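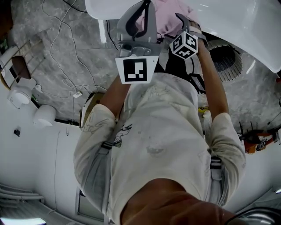 Camisa clara estampada, manga larga, con tirantes oscuros por encima.

Manchas grises en camisa blanca después de llevar mochila

Telma Acuña

Hola a todos, a ver si alguien me echa una mano porque estoy desesperada. Tengo una camisa de algodón color crudo, de esas anchas, con dibujitos finos en gris, y me encanta. El problema es que después de un par de horas con la mochila puesta me quedan unas sombras grises en los hombros que no salen ni a la de tres. La he lavado ya dos veces a 40 grados con detergente normal y siguen ahí, un poco más flojas, pero siguen. Me da miedo usar lejía por el estampado, que lo poco que tiene es lo que le da gracia. ¿Alguien sabe si el percarbonato se come los dibujos? La mochila es negra, bastante nueva, por si sirve de algo. Y ya puestos, ¿se puede hacer algo con los tirantes para que dejen de soltar color? Gracias!!

kavitz_lavadora

Percarbonato y listo.

Delia Fuentealba

Hola, Telma. A mí me pasó igualito con una blusa de lino y casi la tiro, así que te cuento lo que hice yo. Lo primero, no la metas en la secadora mientras se vea la sombra, que el calor la fija y luego no hay quien la saque. Lo segundo, mira si es tinte o es roce. Frota el tirante con un trapo blanco húmedo: si el trapo sale gris o azulado, la correa destiñe, y si sale limpio, lo que tienes es suciedad y sudor pegados a la fibra (eso es más agradecido, la verdad).

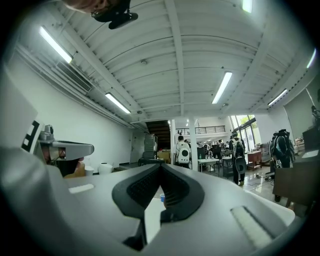

Si es suciedad, jabón de lavar a mano, del de pastilla, frotado en seco sobre el hombro y un rato de espera antes de mojar. Si es tinte, remojo en agua templada con percarbonato, 3 cucharadas rasas en un barreño, y la dejas 2 horas. Prueba antes en una costura de dentro – los estampados grises clarito a veces aguantan de maravilla y a veces se van del todo, depende de cómo estén hechos. Y la lejía ni la mires, que el algodón crudo se te puede poner amarillo.

Para la mochila, yo lavé las correas a mano con agua fría y un chorro de vinagre, 200 ml más o menos a ojo, y las aclaré hasta que el agua salió clara. Me costó varias pasadas. ¡Pero no la seques al sol!

Telma Acuña

Mil gracias, Delia. He hecho lo del trapo y sale gris, así que es la correa, qué rabia. Esta noche pongo la camisa en remojo y ya os diré.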